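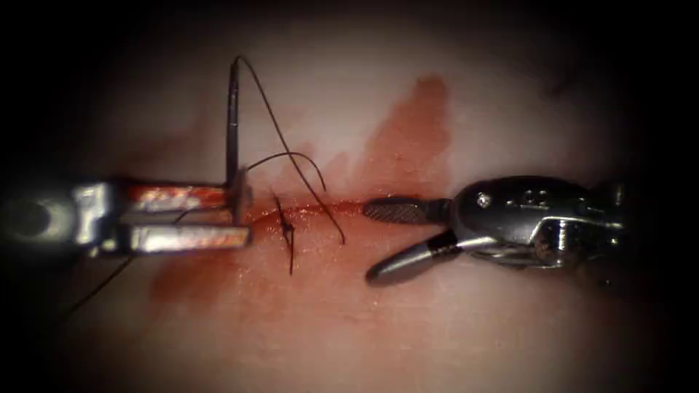 A part-closed incision, with suture along the middle.

Hurnden Practice Suture Thread, 50-reel box

We've stocked Hurnden thread at our Badport shop since January and it has quickly become the one we reach for ourselves. It's smooth, it ties down flat, and it doesn't curl back into a spring the moment you take it off the reel (anyone who has fought with cheap nylon will know the feeling!).

Each box holds 50 reels in 2 thicknesses. The finer one is lovely for close, shallow stitches, and the thicker one is kinder to beginners, who tend to pull hard and snap things. Both come in black or a deep blue that shows up well on pale pads – Sarla Malhotra asked for the blue for her evening classes and now we can hardly keep it in.

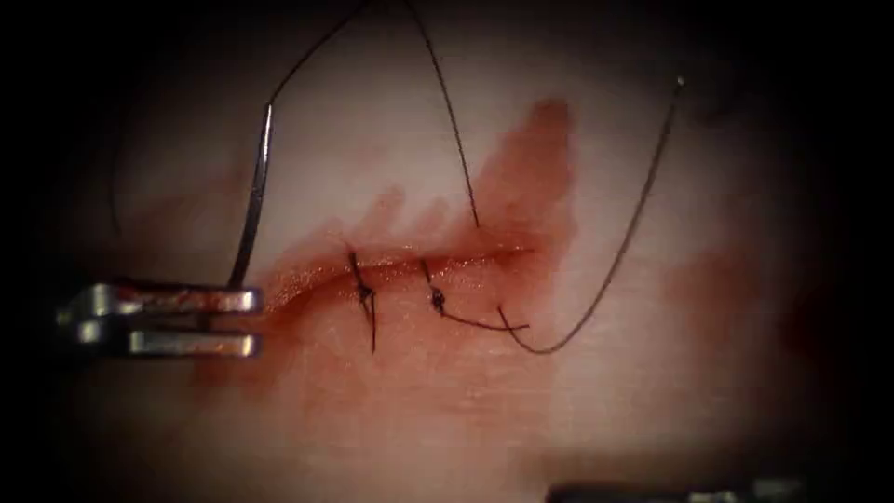

Pale pad with a single cut and red staining around it.

The thread is for training use only. It is not sterile and must never be used on people or animals. Keep the reels in their box, out of direct sun, and they'll stay supple for a good long while.

Needles are sold separately. Our 16 mm curved ones suit the finer thread nicely, and Struan Mowat at the counter is always happy to match a needle to whatever you're working on.

What's in the box
50 reels, boxed in card
Thickness chart
Knot guide by Ankit Kaushik, with big clear drawings

New stock arrives 5th December. If you teach a large group, ask us about the Katiyar bulk spool – it holds 900 metres and fits any standard bench stand.

Orders placed before noon go out the same day.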